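Laundry Room > Folding & Storing > Towels and Cloths

How I Fold My White Cloths (and Finally Got the Drawer to Close)

By Roos Vermeulen
11/16/19
115 shares | 4 comments

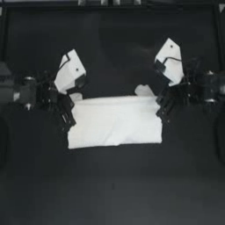 I have a drawer next to my stove that holds nothing but white cloths, and for years I had to lean on it with my hip to get it shut. I'd pull them out of the dryer, give each one a sort of half-hearted scrunch, and stuff them in on top of the last batch. Then I'd need one in a hurry and three would come out together, and the whole thing would be worse than before I opened it.

So this fall I sat down with the lot of them and worked out a fold I could stick to. It took me one evening and a pot of tea, and I wish I'd done it back when we lived in Vedville and I had an even smaller kitchen!

First, the sorting. I had 50 cloths, which is ridiculous for a two-person household (my sister laughed at me for a good long while). The ones with holes went into the bucket under the sink for shoes and bike chains. The gray ones that used to be white went to the garage. What was left fit in the drawer with room to spare, if folded, and that's the bit I want to talk about.

Get a flat surface and clear it off. I used to fold on the couch with the cloth on my knees and nothing ever came out square. Now I do it on the table, and if I can I use a dark one. White on dark is so much easier! You see right away when an edge is wandering off or a corner has stayed behind, and on my old cream countertop I couldn't see a thing.

Lay the cloth down and smooth it from the middle outward with the sides of your hands. Don't tug at it. Cheap cotton goes off-square in the wash, and if you pull it straight in one direction it only gets crooked in the other. I have some from a Palteck multipack that were never square to begin with, and I've made my peace with those.

Next comes the first fold, and I do it in half so the cloth ends up wider than it is tall. Take the two corners farthest from you and bring them down toward you, then hold the cloth by its two short ends, one hand on each, and give it a very small stretch sideways. Hold it by the ends and not the middle. When I pinch the middle I get a pucker right where the next fold wants to go, and then it shows up in the whole stack.

You'll nearly always have a corner sticking up somewhere behind the fold. I used to ignore those. They're the reason a pile leans, though, and once you've got ten cloths with a stray corner all on the same side you have a little white staircase. Tuck it back in while the cloth is still on the table, or if it's being stubborn, open the fold again and start over, it only takes a second. A slightly wavy bottom edge I leave alone. Life is short and it's a dishcloth.

After that I fold the short ends in so they meet at the center, and then fold that in half like closing a book. You get a chunky little packet with one nice rounded side. Stand the packets up in the drawer with the rounded side on top, one behind the other, and you can take one out without the others coming along for the ride. This was the big change for me!! Stacking flat looks lovely in a cupboard with the doors open, but in a deep drawer you only ever use the top four and the ones at the bottom get that stale smell.

If your drawer is deep and wide the packets will flop over as you use them up. I put a shoebox lid in mine, standing on its edge, and I slide it forward as the row gets shorter. My neighbor uses one of those spring-loaded dividers from Motaung and loves it. I'm too cheap.

A few other things I've picked up along the way:

Fold them soon after they come out of the dryer. Creases set while the cloth sits in a heap, and a creased cloth fights you the whole way. If mine have been sitting overnight I flick each one hard, once, before I lay it down.

Make sure they're bone dry. A cloth can feel fine on the outside and still be a bit damp in the hem, and once it's packed tight in a drawer that hem never dries. I leave the batch spread over the rack for an hour first, even out of the dryer.

Skip the fabric softener for anything you dry dishes with. It leaves a coating and the water just slides around. I use a splash of white vinegar in the rinse instead and I can't smell it afterward.

For the ones you polish glasses with, keep a separate row, and fold them in thirds so you can tell them from the others by feel. My good lint-free ones came from Rudus and I'm weirdly protective of them. My husband once used one on a barbecue and we don't discuss it.

If you have kids who want to help, this is a great job to hand over. Two people on one cloth works fine as well, one at each end, both lowering it onto the table at the same time. With big tea towels and pillowcases I much prefer it that way, and a tablecloth is pretty much hopeless alone.

I get through a batch in roughly 15 minutes now, usually with the radio on. The first few will be slow and a bit lumpy. Put the lumpy ones at the front and use them first!

I've been meaning to do the same with the napkins before everybody descends on us in December. I've got a whole tub of them in the hall closet, mostly linen, and linen is a different animal because it holds on to every wrong fold you ever made. I iron those slightly damp, fold them only once, and lay them flat with a sheet of tissue paper between the sets. If anyone has a good way to store round ones, please tell me in the comments, I've got a set from my aunt and they slide off each other every time I open the door.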